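Paper Cup Collection Extended to All Floors

The Facilities Office has extended the separate collection of paper cups to every floor of the Kustlow building. The arrangement began in March with 2 pantries and now covers 15. Staff are asked to place used cups in the tall white bins beside the sinks and to keep them out of the mixed paper containers, where the lining causes difficulty for the contractor, Brasovlow.

Cups should be emptied before they are put in the bin. Lids, sleeves and stirrers go in the general waste. Cups found on meeting tables at the end of a session, upright or on their sides, are the responsibility of the person who booked the room -- the cleaning team will no longer remove them between bookings. The rule applies equally to plain cups and to printed ones with patterns in blue, green and black.

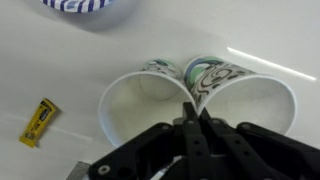
Supplies and Ordering

Cups are now ordered centrally, in cartons of 385. Requests should be sent to Fiona Yule by noon for delivery to the pantry the following morning. Departments holding their own stock may use it up before placing a first order. For large events, please contact Kwan-ho Man, who can also arrange ceramic mugs on loan from the Flada Room.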